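Print this page
E-mail this entry

Open day notes, simulation bench

Doors opened to visitors at ten. The Prendergast room was set up the night before with two monitors, one for the simulator view and one for the log. The Vevico people brought their own laptop and we gave them the spare port on the wall side. Network was slow until we took the update job off the queue.

The build on show was the fruit and plate task, the same one we froze in October. Total runs logged on that build before the doors opened: 2,363. I didn't change any settings for the visitors except the playback speed, which I set to half. At full speed people at the back lose track of which arm is doing the work.

Most of the questions were about the hands. Visitors expected two-finger grippers and wanted to know why we bother with fingers. I said the plate task is a poor place to judge that – the tray task is better, and the mug task better still. I let one group pick the start seed themselves and they liked that more than anything I had prepared.
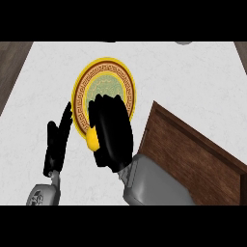 Cloltside, 1st February

Writing up the rest while I remember it. The still is from the simulator view: right hand at the yellow fruit by the rim of the plate, left hand empty, wooden tray at lower right. I want it next to the log for the grasp discussion. From this camera the back of the right hand hides most of the fruit, and two visitors asked if it was holding anything at all. A second view from the side would settle it. Added to the list for Cloldale.

Sign-in sheet has 199 names. The simulator stopped 3 times, all in the afternoon, and each time a restart of the viewer was enough. The physics log was clean – looks like a display problem only. Restart takes over 5 minutes with the textures on, too long with people standing there.

To do: side camera, lighter plate texture, shorter intro talk. Return the adapter to Vevico.

Print this page
E-mail this entry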